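Rules for Recording Work with Hand-Held Grippers in Home-Like Rooms
Student project report, Group 17
Project partner: Datent, Levthorpe

4. Rules of good practice

In Section 3 we showed that most of our lost recordings were lost for simple causes. In this section we give the rules that we wrote in July and used for the rest of the project. They are short, so that a new student can read them in a few minutes before the first session. We first looked for a ready standard. The published safety standards for robots are written mainly for machines which move by themselves, and our grippers are held and closed by a person. We therefore took only the general ideas from them (risk assessment, marking of the work area, written records) and made the rest from our own experience.

4.1 Before the session

Rule 1. Every object that may be touched is written on the object sheet. If an object is not on the sheet, the operator does not grip it. In the first weeks we added objects during the work, and later it was not possible to match the recordings with the list.

Rule 2. Packages of medicine, food and drinks must be empty or closed. Sharp things and glass are not allowed.

Rule 3. Names, addresses and phone numbers on papers, boxes and posters must be covered. General product text may stay. We discussed this point for a long time with Datent, because their first wish was to have no text at all. In a room with normal household things this is very hard to keep.

Rule 4. Cables are led along one side of the operator, never between the feet. One person checks this before each start.

4.2 During the session

Rule 5. One recording contains one task. The longest allowed time is 55 seconds. If the task is not ready by then, the operator stops and the recording is marked as "not finished". It is not deleted.

Rule 6. Soft objects (towels, cloths, soft toys) are gripped with the pads only. The plates of the gripper arms should not press on the fabric, as threads can be pulled out in the openings.

Rule 7. When two grippers are used, they should not cross. If the right hand must work on the left side, the left hand goes back first. We broke this rule many times at the beginning – it feels natural to cross the hands when the bed is wide.

Rule 8. After 30 minutes the operator takes a break. The tool is not heavy, but the wrist becomes tired and the movements become less exact. Two of us noticed this only when we watched our own recordings.

4.3 After the session

Rule 9. The pads are cleaned and the screws of the joints are checked by hand. A loose screw is written in the tool book, also when it was tightened at once.

Rule 10. The operator writes the session note on the same day. Notes written on the next Monday had many empty fields.

4.4 How the rules worked

We made around 700 recordings with these rules in the Sormont and Csizmadia rooms. We did not measure every rule separately, so we can not say which one helped the most. Our opinion is that Rule 1 and Rule 5 were the most useful, and that Rule 3 took the most time. Rule 8 was not always followed. When a session was going well, people wanted to continue, and we did not have a timer with a sound.

One question is still open. The rules do not say how untidy a room may be. Datent asked for "normal" rooms, but each of us understood this word in a different way. For the next group we suggest to agree on two or three levels of disorder and to keep a reference picture for each level together with the object sheet.
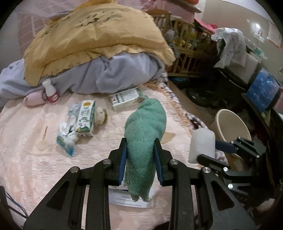 Figure 6. Green towel held between the blue pads (Rule 6), with the second gripper at the right.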